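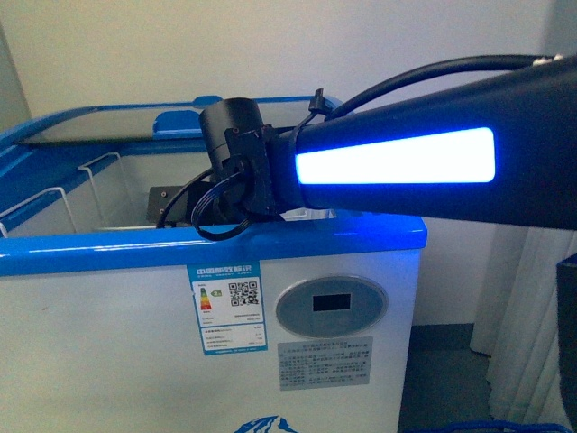 Chest freezer, sliding glass top, blue rim. Two white wire dividers at the left.

From: Bijan Moradi
To: cold-storage list
Date: Apr 2, 2024
Subject: Re: dividers and lid track, glass-top chest

Replies inline. The photo is at the head of this message.

> We took over a sliding-top chest freezer with the Helden shop and
> want to use it for bagged stock. Do the wire dividers have to stay
> in the positions they came in?

No. On the Zoltuston chests the dividers hang from the inner lip and carry no load. Lift straight up, shift, drop back in. Check that both hooks are seated before you fill against them. If a rod is bent, straighten it cold with two pairs of pliers. Heating it will lift the coating and the rod will rust within a season.

For bagged stock I would go wider than the usual spacing. Bags slump, and a narrow bay traps the bottom layer. We run three bays for 3,315 bags a year, oldest stock always in the left bay.

> The rear glass panel drags. Is it the track or the panel?

Usually the track. Take both panels out and lay them flat on a blanket. Clean the channel with warm water and a little dish soap, then dry it fully. Any water left in there freezes and you are back where you started. Do not use oil; it thickens and collects crumbs. If the panel still drags, look for a warped trim strip. Plastley sells the strip by length, and it cuts with a fine saw.

Move the panels by the tabs on the lid frame. Pushing on the glass loads one corner and the panel binds.

> Can we peel off the energy label on the front?

You can, but copy the model and consumption figures first. The one on the unit in the photo is in Chinese, on the front face under the rim. Esposito asked me for those figures in July when I ordered a gasket, and would not ship without them.

One item you did not ask about: keep stock below the load line. Packing up to the glass costs more than the extra space is worth.

Bijan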